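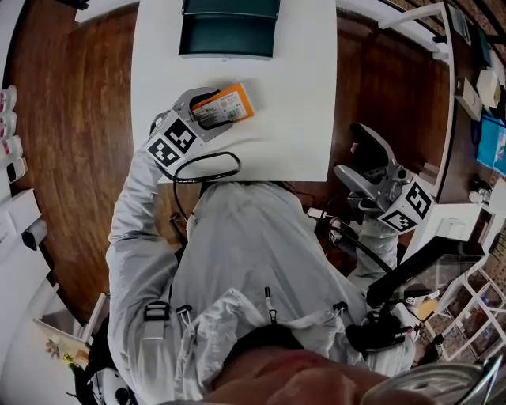
3.2 Shelf stock and handling units. Small cartons are the bulk of what moves through a back-room shelf, and the part least written about. We logged 2,146 handlings over the month of March at two sites, Lidau and Usik, 83 of them ending with the item put back in the wrong place. Most of these were lookalikes. Containers kept one above another on a shelf, all white with red labels as at the left of Figure 1, get swapped easily; a flat box with an orange top section, like the one on the white table, much less so. Color does more work than the label — staff read the small print only when they had to. Lidded boxes (the dark teal one near the far edge of the table) were left out of the count, as their contents were not itemized. Coding by Mutiso, second pass by Farías, disagreements settled by talking it thru. Table height was not controled. Usik had the narrower shelves, which may explain part of the gap between sites, see 3.4.

Figure 1. Work table and shelf, with boxed and containerized items.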